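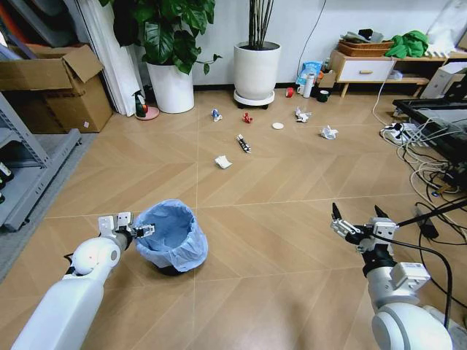

How to clear a littered floor and keep the wastebasket clean

Last updated 15 Nov 2024

A hard floor with bits on it takes a few minutes to clear if you do it in the right order. Most people reach for the broom first and end up picking paper, caps and toy parts out of a pile of dust. Pick up by hand, then sweep, then wipe.

What you need

A small wastebasket and a liner
A bowl or shallow box for things you are keeping
A soft broom or a vacuum cleaner with a hard floor head
A flat mop or a well wrung cloth

Step 1. Line the basket

Open the bag fully and push it down to the bottom of the basket with your fist. Fold the spare plastic over the rim all the way round and smooth it flat against the outside. If the bag is much too wide, gather the slack on one side and tie it in a small knot under the rim. The Winine liners I buy are a little big for a small basket and need the knot every time. At 80 to a roll they last well, so I put up with it.

Leave two or three spare liners flat in the bottom, under the one in use.

Step 2. Pick up by hand

Put the basket on the floor where you are working and move it along with you. Start at the side nearest the door and go towards the far wall.

Paper scraps and used tissues go straight in. If you have a paper recycling bin, keep clean paper for that, but tissues belong with the general rubbish. Check bottle caps before you throw them away, as some turn out to belong to a bottle still in use.

Marker pens and tubes go in the bowl. Try the pen on a piece of scrap paper later and bin it if it is dry. Toy figures and loose toy pieces go in the bowl too, however small. Don't stop to put anything away yet.

Step 3. Clear the skirting

The strip along the wall is where things get parked: mugs, flasks, rolls of tape, carrier bags, empty boxes. Take cups to the sink, flatten any cardboard and fold the bags. Tape goes in a drawer.

Plant pots are easier if they stand on wheels. My caddy is a Berkov, and it rolls well enough on wood, though it catches in wide joints. Roll the pot out, pick up any dropped leaves and look underneath for water. Wipe up what you find before it gets into the boards. Pots without wheels should be lifted, with a second pair of hands if they are heavy.

Lift cables and power strips off the floor before sweeping near them, and never use a wet mop there.

Step 4. Sweep and wipe

On a herringbone floor the joints run two ways, so sweep once along the length of the room and once across it. With a vacuum cleaner, use the brush setting.

Wipe with a cloth that is damp but doesn't drip. Let the floor dry for 30 minutes before you roll the plants back.

Step 5. Empty the basket and the bowl

Press the air out of the bag, tie it and drop in a fresh liner. Wash the basket itself once a month with warm water and washing-up liquid, and dry it before relining.

Empty the bowl the same day.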